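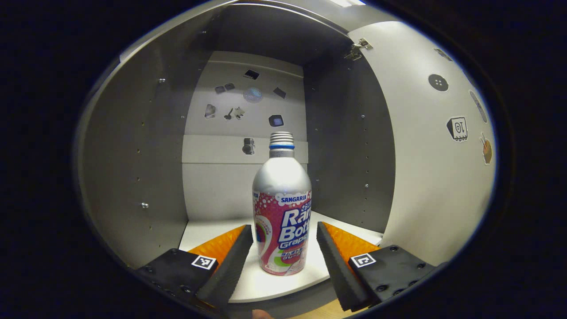 Chapter 6
Drinks in a Container: Who Pays for the Empty?

Before you read: think of the last drink you bought. Can, bottle, carton? Where did the empty go?

Most packaging has a short working life. Filled, shipped, chilled, emptied in a few minutes. Then somebody has to deal with it, and that costs money. This chapter is about that cost and who ends up carrying it.

Three groups come up again and again. Producers, who choose the material. Shoppers, who pay at the register and throw the thing away. Towns, who run the trucks. Each would like one of the others to pay. You will see why once we get to the Landeg figures in 6.3.

6.1 The deposit idea

Simple enough. Pay a little extra at the store, get it back when you return the empty. The money is a deposit, not a tax - keep those two apart, students mix them up every year and it costs them points on the unit test.

Take the town of Jevness. Before the deposit, 435 containers a day came back to the town depot. One year after, 2638. Same depot, same opening hours. What changed was the price of throwing one away.

Aluminum does well in a system like this. Light to haul, and it can be melted and used again. Glass is heavy and breaks. Plastic is cheap to make, wich is part of the problem. More on materials in 6.4.

6.2 Unclaimed deposits

Not every container comes back. In Jevness 77 percent did. The rest of the deposits stayed in the fund, and the question of who owns that money took up most of a town meeting in July. Stores wanted it for handling. The town wanted it for for new bins.

Key terms: deposit, return rate, handling fee, external cost. Write your own definition of each one now, in pencil. You will come back to them after 6.5.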